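Print this thread | E-mail this thread

Marsh and Shore Birds > Identification and Counts

Wintering snipe on Piras Marsh – how are people counting them?

reedbed_lurker
I've taken over the December count at Piras Marsh, and snipe are the one bird I don't trust my numbers on. Ducks and coots are easy enough from the bank. Snipe sit tight in the wet grass and I only see them when they get up almost under my boots. Last winter's sheet says 22 for the whole site, which seems low for that much habitat. Does anyone walk lines through the grass, or do you just count what flies?

Omell
Walk lines. We do it at Brarmont with three people spaced evenly, moving at the same pace and calling out each bird as it goes up. You write down the direction it flies so you don't count it twice when it drops in again ahead of you. One person alone will miss most of them.

mudflat88
I don't agree with walking lines in December. Those birds are feeding through most of the short day, and if the ground is half frozen they can't afford to be put up over and over. We stopped doing it at Lelletti Pools. Now we stand at the edge at dusk and count birds flying out to the wet fields. It gives a steady figure from year to year and no one has to tramp through the sedge.

Omell
A dusk count gives you a steady figure, but it's a steady undercount. Snipe leave late, a lot of them after you can no longer see them against the trees. One pass through the grass once a month is not going to starve anything. We skip it if there's ice on the pools.

reedbed_lurker
Skipping it in ice makes sense. How wide do you space people?

Omell
About 100 feet in short grass. Closer in rushes, because they let you get nearer before they flush.

tidewrack
Be careful comparing sites too. Our total for all waders last winter was 1,531 and people got excited, but 400 of those were a single flock of dunlin that came in on the high tide. Snipe were a tiny part of it. I would keep them on their own sheet with the method written at the top – walked or dusk – so whoever takes over from you knows what they're looking at.

mudflat88
Agree with that last part. Half the old sheets I inherited have no method on them at all.

reedbed_lurker
Last edited July 19, 2025
Thanks, all. I'll do one walked count and one dusk count in the same week and see how far apart they are. Separate question: there were jack snipe recorded here years ago. Would I know one if I flushed it?

tidewrack
Usually, yes. It gets up very late, says nothing or next to nothing, flies low and drops again a short way off. Common snipe goes up with a harsh call and zigzags away. The shorter bill is easy to see if you get any kind of side view.
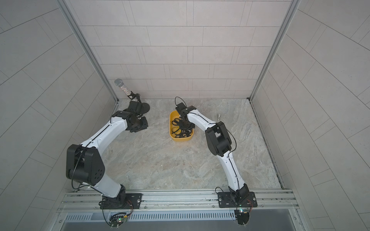 Related threads in Identification and Counts

Water rail calls at night, or something else?
Best boots for wet meadow surveys
Dunlin or curlew sandpiper in fall

Filed under: Waders, Winter Counts, Field Methods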